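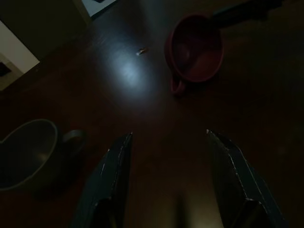 **Figure 4.** Wrist camera view with the gripper open and two mugs on a polished tabletop. The handle of the red mug points to the lower left, that of the grey mug to the right.

### 4.2 Handle direction under uneven light

We next tested whether the handle estimator, Clisik, keeps its accuracy when the table itself reflects light. The matt-table trials of Section 4.1 gave few errors, so the set used here was drawn only from glossy wood. It holds 268 wrist camera views, each labelled by hand with the direction of every visible handle.

Figure 4 is typical of the harder views. The glare spot is brighter than either mug, and much of the right side is close to black. The grey mug is also partly outside the view, so a circle fitted to its rim has to rely on an incomplete arc. The fingers are masked out before fitting, as the bright scuffed line along the inner edge of the right finger can otherwise be taken for part of a rim.

Clisik gave a handle direction within the allowed error in 86% of the views. Most of the failures were mugs in deep shadow, where the handle loop merged with the table. Glare caused fewer failures than we had expected – the spot has a soft outline and seldom passes the rim test.

Labels were checked a second time by Hamisi Bakilana, who did not see the estimates. Views on which the two sets of labels differed were kept, and the first label was used for scoring. Grasp trials with the same settings are reported in Section 4.3.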